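It's half past seven on a Saturday morning and I'm sitting on an upturned crate in Orlandini, a greengrocer's that has let a small software firm loose among its vegetables. I've been promised coffee. What I get first is Siv Holmgren, laptop on her knees, telling me (with real joy!) about timeouts.

Siv writes the planner at Ploltier, the bit of code that decides what the arm should do next. She used to let it think until it had a perfect path. Lovely paths, she says, but shoppers don't wait for lovely. Now it gets 42 milliseconds, takes the best route it has found and tidies it up on the way.

Her colleague Jannik Brandes looks after perception, and he's the gloomier of the two. Green beans are his curse. A pepper has an outline, he tells me, but a heap of beans is one big green muddle, and his software kept seeing a single enormous bean. He has labelled 973 pictures of them by hand and I don't think he'll ever eat one again.

I liked their replay tool best. It's called Pelik, and it lets you drag a slider back through a run and see what the planner believed at each moment – where it thought the shelf was, how sure it was about the basket. I played with it for far too long and my coffee went cold. Siv mostly uses it to settle arguments with Jannik, who mostly loses, and by nine they were at it again over a basket handle.

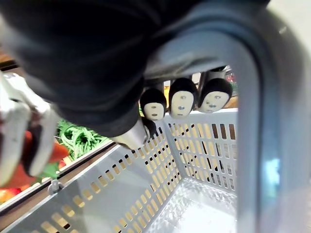 Why does the planner need to know about the basket as well as the vegetables?
The arm has to reach past the sides and handle without knocking them, so the planner treats them as obstacles when it works out a path.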